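ok budget thread for the second bimanual cell. doing this in public so I stop losing the notes

Context: we're on the Petemico frame now, two arms, dish handling. Jokel wants a second cell quoted by the end of March 2026. I have a number from them and a number from me and they don't match

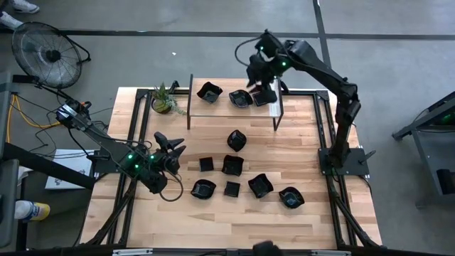
Line one is always the arms and everybody budgets the arms. What I forgot last time was everything hanging off them. Cable management, 73 dollars in clips and sleeve and I still want more, look at the loop under the left gripper. Clear shelf too, that was never on a quote, came out of the misc line. Misc line is gone btw

Frame: Stisonix quoted 1,869 for extrusion plus brackets, cut to length. Petemico was cheaper in February but shipping ate it. Going with Stisonix unless someone talks me out of it

Butcher block top, same again. Heavy, takes screws fine. Do not let anyone sell you a "robot table"

Grippers are where I'm stuck. Two-finger parallel is fine for most of what we do. Shiny bowls with wavy rims are not most of what we do lol
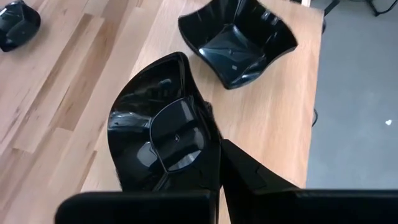 so the question is do I pay for better fingertips on day one or buy plain and swap later. Jeon has a fingertip kit at 981 for the pair. Plain is included with the arm. Swapping later means downtime and redoing calibraton, and I never put downtime in the budget bc it isn't a thing you can buy

Leaning toward the kit for cell two only, then compare for a month

Wrist cameras: yes, both arms, no debate. Spares too. One spare camera, two spare cables. The spare cable is the cheapest thing on the sheet and it's the one that gets cut every time

Props! Put props in the budget. Bowls, trays, whatever you're handling. 500 set aside, and buy doubles of the same style bc they get discontinued and then your test set is weird

Still missing: power strip that isn't garbage, e-stop for the second cell, floor tape, crate fee if Jokel wants it moved after install. Have asked them twice about teh crate

If you've bought the Jeon kit tell me how long the pads lasted. Sheet goes in Tuesday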